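**Notes for the Thursday talk: how many factors should we keep?**

(Slide 1, title. Wait for people to find seats, it's right after lunch.)

Hello everybody, and thank you so much for coming to a session with the word "eigenvalue" in the abstract. I'm going to keep the algebra light, I promise. What I want to talk about is a choice most of us make in two seconds, usually by leaving the software on its default setting, and then live with for the whole rest of a paper: how many factors to keep when we factor analyze a questionnaire.

(Slide 2, the Fimcombe survey)

Our running example today is the Fimcombe neighborhood survey. It has 53 items, all on a five-point agreement scale, and 600 people filled it in completely. Maj-Britt Sæther ran the fieldwork, and she'll be happy to take questions about sampling, which I am not the right person for!

The first time I analyzed these data I used the old rule of keeping every factor with an eigenvalue above one. It gave me fourteen. Fourteen factors from 53 items, and several had only two items loading on them, and I spent a good part of November trying to think up names for them. (Pause here, somebody always laughs because they've done it too.)

(Slide 3, scree plot)

So then you draw the scree plot and look for the bend. I see a bend after five. Gervasio Sosa, who coded the open answers, sees one after seven, and we have had this conversation more than once. Ask the room for a show of hands before clicking on.

(Slide 4, parallel analysis)

Parallel analysis is my favorite part, so slow down. You make up random data of the same size as your own, 600 rows and 53 columns, with nothing going on in it at all. You do that 500 times, and each time you write down the eigenvalues. Then you keep only those real factors that beat what the random data gave you, usually at the 95th percentile. In our case that leaves six.

Do mention that I reran it with 2,000 random sets and still got six. Someone will ask.

(Slide 5)

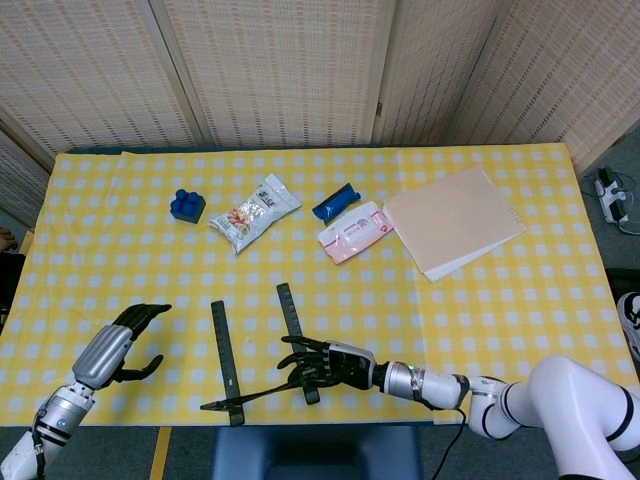
Now, six is still only a suggestion, and I'd like to spend a few minutes on what we did with it. We fitted five, six and seven, with an oblique rotation each time, and put the three loading tables side by side. The first four factors hardly moved. The fifth split in two when we went from five to six, into trust in neighbors and trust in the local council, and those really do seem like separate things to me. At seven we picked up a factor made of the negatively worded items, and I wouldn't want to build a theory on that.

(Slide 6, other samples)

Be quick here if time is short. Carrasco and Flustau used the same questionnaire with smaller samples. Six holds up nicely in Carrasco. In Flustau the two trust factors fold back into one, and I don't have a good explanation yet, so please come and find me at coffee if you do.

(Slide 7, what to report)

Please write down which rule you used, how many random sets, which percentile, and the solutions on either side of the one you chose. An appendix is fine. The script is in the shared folder called Esau, along with the loading tables.

(Leave slide 7 up during questions. Repeat each question into the microphone.)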